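Soup Month is back, and so is the recipe swap!

January 23, 2021

I have been looking forward to writing this one since September, when the first few of you started asking whether we would run the Titby soup swap again. Yes, we will! And it is already bigger than last winter. Before the holidays we had 400 recipe cards in the box at the Larthorpe Road library, and they keep coming in, some typed, some on the backs of envelopes, one on a very nice piece of wallpaper.

For anyone new, the swap is simple. You write down one soup you really make at home, drop it in the box or send it by email, and you get two back, picked at random. No fancy soups needed. My own favorite from last year was a plain cabbage and caraway that I have now cooked so many times the card has gone see-through with butter.

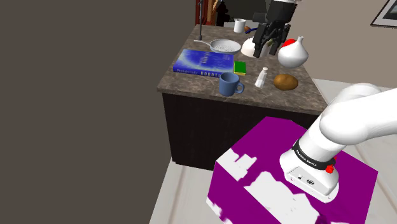

A crowded granite island, with a purple and white box up front.

The big theme this year is potato soup, and I could not be happier. There are so many ways to go with it! The thick kind with leeks, the thin kind with dill and sour cream, the smoky kind with a ham bone that sits on the stove all afternoon and fogs up every window in the house. A reader on Kalinowski Street sent us a version with pickle brine stirred in right at the end, and I was a little scared of it, but please try it - it wakes the whole pot up.

A word on which potatoes to use, as this fills up the inbox every winter. Floury ones fall apart and thicken the soup for you. Waxy ones hold their shape, so they are better if you like something to chew. 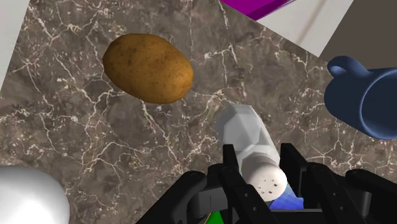
If all you have is one kind, use it and don't worry. I usually mix them, mash about half against the side of the pot with a wooden spoon, and leave the rest in lumps. Salt the water early, go easy on the stirring, and keep the milk or cream for the last few minutes so it doesn't split.

Leftovers are good for two days in the fridge. I don't love potato soup from the freezer (it goes grainy), but if you blend it while it reheats it comes back pretty well. Add a splash of stock, and maybe a handful of chives if the pot on your windowsill has survived this cold. Mine has not. 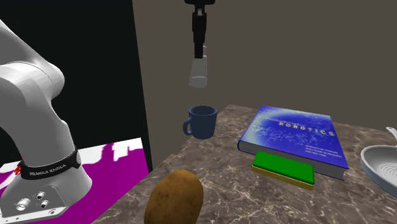 White arm at left, with a magenta and white panel behind the base.

The Zollero bakery is giving a rye loaf to 6 swappers drawn from the box, so put your name and street on the card. Cards with no name still go into the swap, just not the draw. Please write the number of servings too! Last year I made a lentil soup that fed us until the following week.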